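# 叠衣任务:腕部相机检查与示教采集流程

适用于社团叠衣小组,机械臂为Ritberg从臂一套,控制端程序为Nerkia。首次上机前先读完第1至第3节。夹爪更换、底座螺栓紧固见另一份维护说明,本文不涉及。

最后修订:2024年10月9日

## 1. 准备

需要的东西:

- 切割垫一块,格线面朝上,四角用低粘胶带固定
- 待叠织物,深色、浅色分开放
- 控制端笔记本,Nerkia已登录小组账号
- 粘毛滚筒

切割垫的长边与工作台前沿平行。垫子位置一旦固定,本轮采集期间不得移动。如有碰动,本轮作废,从第2节重新开始。

急停按钮放在操作者左手可及处。从臂通电期间,手不进入垫子上方区域。需要整理织物时,先在Nerkia里点“保持”,等状态栏变为灰色再伸手。

## 2. 回零与相机检查

1. 从臂上电,执行`home`。关节2回零时速度较慢,属正常现象。
2. 打开腕部相机预览,确认画面没有卡顿。
3. 将从臂移到预设位A,检查垫子格线是否清晰。格线发虚时擦镜头,不要调焦距环。
4. 曝光模式改为手动。自动曝光遇到黑色织物会整体提亮,白墙和垫子随之过曝,后期无法恢复。
5. 在预设位A和预设位B各存一张静态图,文件名写明布料编号。

时间同步偏差超过12毫秒时,重启采集服务。仍不达标就换USB口,不要使用集线器。

## 3. 抓取与提起

针织罗纹布比平纹布难处理。抓取点选在布边内侧两指宽的位置,夹爪闭合后先停顿,再竖直提起。横向拖拽会让罗纹拉长,松开后布边起伏,下一次抓取点就不准了。

提起高度以布的下缘离开垫面为准。过高时布料摆动,遮挡范围也跟着变化;过低时下缘仍贴在垫上,展开动作会带出褶皱。

黑色罗纹布提起后,腕部相机画面参考: 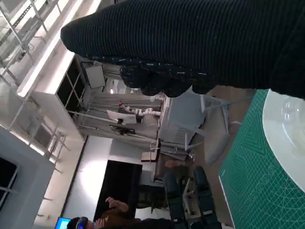 ## 4. 遮挡时的处理

布料占据画面上半部分是可以接受的,只要还能看到一部分垫面格线。操作者按格线判断下缘位置,不要依赖远处的背景。此时腕部相机倾角较大,背景方向会误导判断。

格线完全看不到时:

- 停止平移,保持夹爪闭合
- 沿原路退回,直到格线重新出现
- 在Nerkia中给该段打上`occluded`标签,继续录制

不要中途删段。带标签的遮挡片段在训练时单独抽取,Issahaku脚本会按标签筛选。

## 5. 放下与折叠

放下时让远端布边先接触垫面,再缓慢向操作者一侧收回。夹爪张开前确认布料已无张力,否则布边会回弹。

折线与垫上的直线对齐。弧线和角度标记不用作参考。每折完一次,从臂退到预设位B,停2秒后再做下一折。

布面绒屑较多时,在两段录制之间用滚筒清理。录制过程中不清理。

## 6. 保存与命名

每段结束后立即写备注,字段如下:

| 字段 | 填写内容 |
|---|---|
| 布料 | 材质与颜色 |
| 结果 | 完成/部分/失败 |
| 标签 | `occluded`、`slip`或留空 |

失败段同样上传。数据存到Zollosham盘的`fold`目录,端口987,账号与笔记本登录账号相同。上传完成后核对文件大小,再清空本地缓存。

## 7. 收尾

从臂回零后断电,夹爪保持张开。笔记本接回充电器,切割垫留在原位。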